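Household Storage and Care, Unit 7
Small items: toothbrushes, bottles and the open rack

These notes go with the Tuesday session. They replace the old sheet on bathroom cabinets, which assumed every home has one. Read them before the practical and bring them with you, as the exercise at the end refers back to the sections by name.

The unit covers things that are used every day, belong to one person and take up very little space. Toothbrushes and mouthwash are the main case. Most of it carries over to razors, combs and the like.

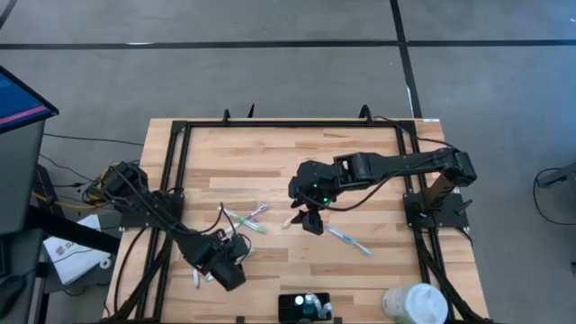
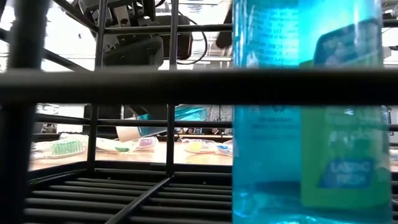
I would have started with the bottle, was one remark from the group last term, because once the tall things have a place you can see what room is left for the brushes. That is a fair way to do it and plenty of people work in that order. The notes keep to brushes first for teaching purposes, as they have the stricter rules about hygiene and those rules decide where everything else can go. If you are doing a real shelf in a real bathroom, start with whichever you like, so long as you check both sets of rules before you finish.

Why small items drift

There are 168 hours in a week and a toothbrush is in use for very few of them. The rest of the time it is being stored, whether anyone has thought about storage or not. A brush put down on a flat surface rolls or slides until it meets something, and very often that is another brush. Two handles lying across each other mean two heads that may end up touching, and picking one up moves the other.

Larger items drift less but block more. A full bottle of mouthwash pushed to the back of a shelf is awkward to lift out past a front rail, so it tends to be left wherever it was last put down.

Toothbrushes

Check how many people use the bathroom before you handle anything. The number of brushes should match, with spares kept somewhere else and still in their packets.

Wash your hands. Pick brushes up by the handle, never by the head. If you are working in somebody else's home, ask first.

Stand brushes upright with the head at the top, so that water runs away from the bristles. Leave a gap between heads. A cup with no dividers will hold several brushes, but the heads lean together at the rim, so a holder with separate slots is better for any household of more than one.

Do not cap a brush that is still wet. Caps are for travelling.

Tell brushes apart by handle colour. Where two are the same colour, put a band or a dab of nail varnish on one of them. Names on tape come off in a week.

Look at the bristles while you are there. Splayed bristles mean the brush is due for changing, and the usual guidance is every three months or so in any case.

Mouthwash and other bottles

Read the label before deciding on a place. Some mouthwashes contain alcohol and all of them should be out of reach of small children. This can clash with the wish to keep everything together. When it does, the bottle goes up high and the brushes stay where the children can get at them.

Check the cap is closed by turning it, not by looking at it. Wipe round the neck and the base. Dried mouthwash is sticky and will leave a ring on any shelf.

Turn the label to the front. On a crowded shelf, several bottles of blue or green liquid are easy to confuse, and in some homes the bathroom cleaner is kept two inches away from the mouthwash. Separate those as a first job. Cleaning products go on a different shelf or, better, in a different cupboard.

Do not decant mouthwash into an unlabelled bottle, however nice the bottle is.

Open wire racks

Wire racks are common in rented flats and shared houses as they are cheap and can be taken along when you move. They drain well and air passes through them. They also have three weak points which you need to plan around.

1. Thin things fall through or tip between the bars. A toothbrush laid along the slats may stay put, and laid across them it may not. Use a holder with a flat base wide enough to rest on several bars.

2. Narrow bottles stand unevenly. Test each one by pressing lightly on the cap. If it rocks, move it or put a tray under it.

3. Front rails hide labels and catch on bottles as you lift them out. Leave enough height above the bottle to lift it clear of the rail. If it has to be tilted to come out, the shelf above is too low.

The practice racks in the Painemal room are 400 mm deep, which is more than most bathrooms can take. Remember this when you draw up your plan. A layout with one row behind another will work on our racks and fail in the average flat.

Worked case: Tiltititz House

Tiltititz House is the shared house we use for planning exercises throughout the course. You should have the floor plan from Unit 2. There is one bathroom, four adults, a basin with no ledge and a wire rack beside the door.

The group that took this on in November made the following plan.

Top shelf: two bottles of mouthwash, labels forward, on a shallow tray.
Middle shelf: one slotted holder with four brushes, two tubes of toothpaste standing on their caps in a cup.
Lower shelf: flannels, rolled. Spare brushes in a lidded box.
Floor: nothing.

Points in favour: the bottles are together, the brushes are at a good height for all four adults and there is some air round the heads. The floor can be mopped without moving anything.

Points against: the rack is by the door, so wet brushes drip on the way from the basin. The middle shelf also sits directly above the flannels. A solid tray under the brush holder deals with the second problem. The first can only be solved by moving the rack, and the plan ought to have said so.

The Sinedari layout in your folder is the same exercise for a family with two young children. Compare where the bottles go in each.

Practical exercise

Work in pairs. Each pair has one Starkix practice box containing brushes, bottles and a holder. Set a timer for 7 minutes.

a) Empty the box onto the table and group like with like.
b) Check caps and wipe down any bottle that needs it.
c) Place everything on the rack.
d) Swap racks with the pair next to you. Take out one brush and one bottle, using one hand only, and put them back.

Write down anything that fell, rocked or had to be moved out of the way in step d. Two or three lines will do. Hand the sheet in with your plan.

For next time

Measure the shelf or ledge where you keep your own toothbrush at home – width, depth and the clear height above it. Bring the figures with you. Unit 8 is on drawers, and you will need the dividers from the stores cupboard, one set per pair.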